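**Anyone else's job turned into watching the sidewalk bot in the simulator??**

**wq_nights**
Started at Grastia doing route review. Used to be walking the real blocks with a clipboard, 2 of us per shift. Since March it's all rendered streets. Bot drives the sim corner, script scores it, I only get what the script flags. 200 clips in the queue when I sit down. Is this normal at other places or just us

**shao_yz**
Normal. Fakix went the same way. Fewer sore feet, more sore eyes

**gliao_ops**
Depends what you do with the flags tho. We had 15 walkers, now it's reviewers plus a couple on field checks. Pay didn't change. The job sure did.

**wq_nights**
ok so this is what a piece of my shift looks like, Stultbridge corner map, all sim

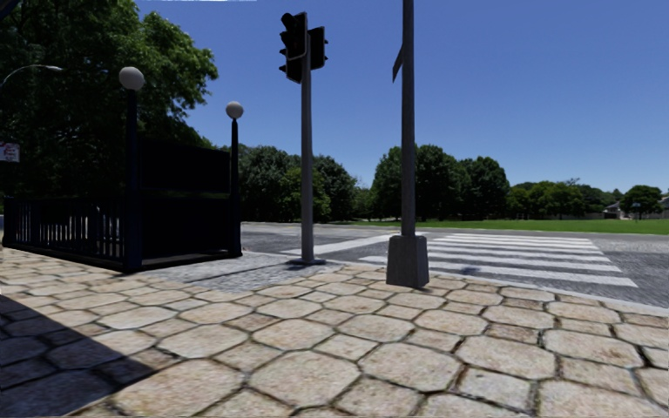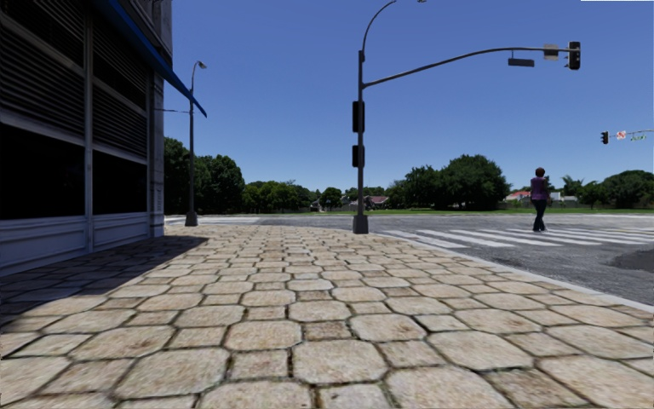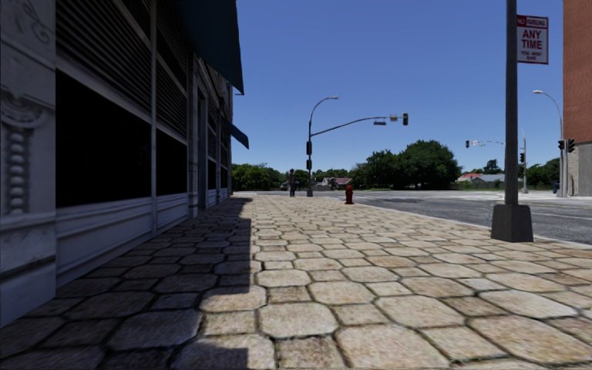
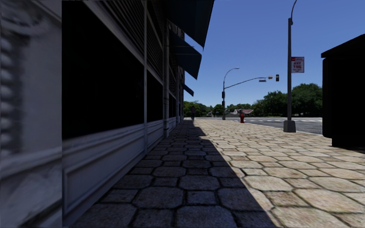
I get 30 seconds per clip before the timer goes yellow. You click pass, fail or "unsure" and unsure counts against you. Which is nuts, unsure is the whole reason to have a person there

**shao_yz**
wait unsure counts AGAINST you? who set that up

**wq_nights**
Jianguo Lü's team. He says too many unsures means the script isn't learning anything. My lead Hongmei fought it and got nowhere so far

**curbcut**
Devil's advocate. I'm on the script side at a different shop. If reviewers park everything in unsure we can't tune it. A timer is dumb, agree, but some pressure is fair

**gliao_ops**
Disagree. I did the walking for years. You learn a block by standing on it, delivery guys, school let out, where the water sits after rain. None of that is in a rendered street unless somebody who knew put it there. And those are the people you moved off the job

**curbcut**
So write it down and we'll add it?? I'd take a list from a walker over another thousand clips any day

**gliao_ops**
nobody ever asked me for a list lol. if they're paying for the hours sure

**shao_yz**
Our place does that now, one afternoon a month, old walkers sit with the map people. Took a lot of nagging. Lei (the scheduling tool) still books it as "idle time" so it looks bad on your sheet

**wq_nights**
lol idle. ok gonna bring that to Hongmei, minus the idle part. @shao_yz can you DM me how you guys wrote it up

**shao_yz**
sent. it's 2 pages, ignore the teh typos

**curbcut**
Send it to me too pls, my manager might bite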